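Keeping a two-armed machine on the front desk
19 April 2020

The technician who looks after the Rulleo machine at Witen does not want to talk about the future of work. She wants to talk about cable clamps.

"People come in with the big question," she says. "I have a wrist bundle that loops out too far and a thumb that drifts. Those are my big questions."

Witen rents office space and runs a shared reception for its tenants. Since February it has had a two-armed robot on trial, supplied by a small integrator called Huet, to move paper files in and out of the counter. I had read the brochure before we spoke by phone, and I told her I didn't believe most of it. She asked which part. I said the line about needing "almost no attention."

She laughed for quite a while. "It needs attention every morning. I'm in at seven and I give it 60 minutes before anyone asks it for a file."

What happens in those 60 minutes? She starts with the hands. Each one is opened and closed slowly with nothing in it while she listens. Then she compares the fingertip positions with the numbers she saved the day before. If a finger is out by more than 2 millimeters she runs the zeroing routine again, and if it is still out she takes the cover off. After that come the wrists, where the cables worry her most.

"Every turn of the wrist pulls on that bundle a little. The clamps came from Huet set for a straight reach. We don't do straight reaches. We do down, across, and around a cabinet door. So I moved the clamps and left more slack, and now I have to watch that the slack doesn't catch on something. You trade one problem for another."

I asked whether the supplier approved of that. There was a pause. "They know about it."

The last check is a real grip on a real binder at the edge of the counter. She likes the binder to hang over a bit, so the thumb can get under it while the fingers come down on the cover. Flat on the wood with no overhang, she says, the hand mostly just pushes it away. 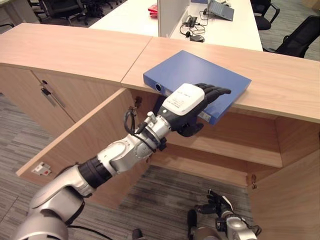 The hand on a blue ring binder at the Witen counter, with the cable loop at the wrist.

It seemed fair to ask why a person couldn't simply pick up the binder. She didn't argue. "A person can. A person did, for years, and was faster. I'm paid to keep the machine running. Whether it should be there is somebody else's meeting."

She keeps a log in Ruvuna, a maintenance program she describes as "a spreadsheet with a login." By the week we spoke it held 269 entries for this one machine. Of those, 76 are for the hands. I suggested that this was a poor record for something sold as ready to work. She said it depends on what gets written down, and she writes down everything, including a screw she tightened a quarter turn.

"If I only logged breakdowns it would look wonderful. That's how you get a wonderful brochure."

The worst fault so far was a dull one. The right hand began closing late, and only in the afternoon. She changed a connector, then changed it back. She blamed the software for a week, and Huet blamed the connector. In the end it was a strain on one lead inside the wrist, which opened up slightly once the arm had been moving for a few hours. The new lead took twenty minutes to fit. Finding the old one took nine working days.

Does she think the trial will be extended? She would not guess. She did say that the setup is closely tied to this counter, down to the height of the top and the swing of the cabinet doors, and that moving it to another room would mean teaching most of the reaches again. The brochure says it can be relocated "in an afternoon."

"Whose afternoon?" she said, and then she had to go, as the left hand was due for a new set of finger pads and she wanted them on before Monday.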